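Emptying the bin

I had put off sorting the gray metal bin since July. It takes everything that has no other home: odd gloves, cloths, bits left over from jobs, things people mean to come back for. You throw something in on the way past and forget it. Then one day you want your good scissors and they are somewhere under all of it.

So on Friday morning I cleared the table, got a cup of coffee and started. My rule was simple. Anything I could name a use for went on the shelf. Anything I couldn't went in a box by the door, and the box goes out at the end of the month whether or not anyone has looked through it. Magnus Moffat thinks a month is too short. He has a drawer at home with 1,000 screws in it, so I don't take his advice on this.

The top layer went quickly. There were 3 gloves, all left-handed, and a Strachan catalog with the order form torn out. I found the tape measure I had already replaced. The scissors turned up too, under the catalog, and they still cut fine. By ten I was down to the last few things and could see the floor of the bin again.

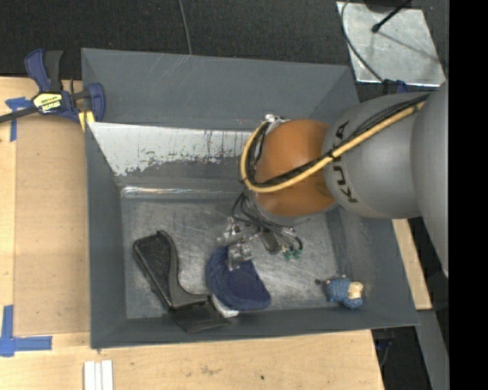
Navy blue and fuzzy at the edges, near the bottom of the bin.

The soft things are always the hardest to decide on. Hard things are either broken or they work. A piece of fabric can always be a rag, or padding, or something to kneel on, and that is how you end up with a bin full of it. I kept two for padding and put the rest in the box.

The bin itself is in decent shape. The paint on the sides has a few scratches and the floor is scuffed down to bare metal, but it's a bin. I thought about lining it with a rubber mat from Brendside and decided against it – a mat would only be one more thing to lift out and clean.

Margareta Stoica asked if we could put in dividers. I said maybe. My worry is that dividers make a bin feel like storage, and then people start storing things in it. For now I've put a strip of tape on the side and written the month on it. When the next month comes, it gets emptied again.

The whole job took two hours, including the coffee. The box by the door is half full. If the tape measure is yours, it's on the shelf.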